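# Nava hand-held gripper kit: what to budget before you order

I sell these, so take my enthusiasm with a pinch of salt, but I do try to talk people out of the parts they don't need!
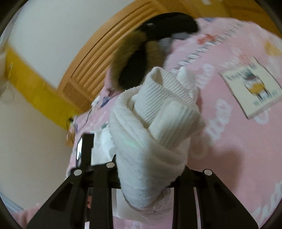 Drandemar wrote in to ask whether one kit would do for a whole season of laundry work, and whether the base price covers spare fingers. Yes to the first if you only have one person working at a time, and no to the second (sorry, I'd love to throw them in, but the margins are thin).

So let me go through the money. The Nava kit is $528. You get the hand-held gripper, a wrist strap, a hex key and a padded case. Finger pads come separately at $12 a set, and I'd put 6 sets on the first order. Socks and other soft, thick bundles are easy on the pads, but zippers and denim chew them up pretty fast, so go by what's in your baskets.

Now the planning part, which people tend to skip. If you're going to put an arm on the job later, decide on the arm before you buy a stack of hand-helds. The Nava linkage matches the Furnum wrist plate and bolts straight on. With the Akande plate you'll want the adapter, and that one is made to order, so it ships in 11 working days and I can't hurry it (I've tried).

**What I'd order for a first project**

- One Nava kit per person working at the same time
- 6 sets of finger pads
- The Akande adapter, only if you already own the arm
- A second padded case if the kit travels between homes

Bedrooms and laundry rooms are tight, by the way, and full of bedding and cables. Try the wrist strap on both hands before your first real day. Left-handers usually like it one notch looser than the manual shows, and I'm one of them, so I'm sticking to that!

Returns are fine on unopened pads and on kits with the strap still sealed. Adapters can't come back. If you need a written quote for a purchase order, use the form at the bottom of the page and put the arm model in the notes box. Quotes go out every Monday.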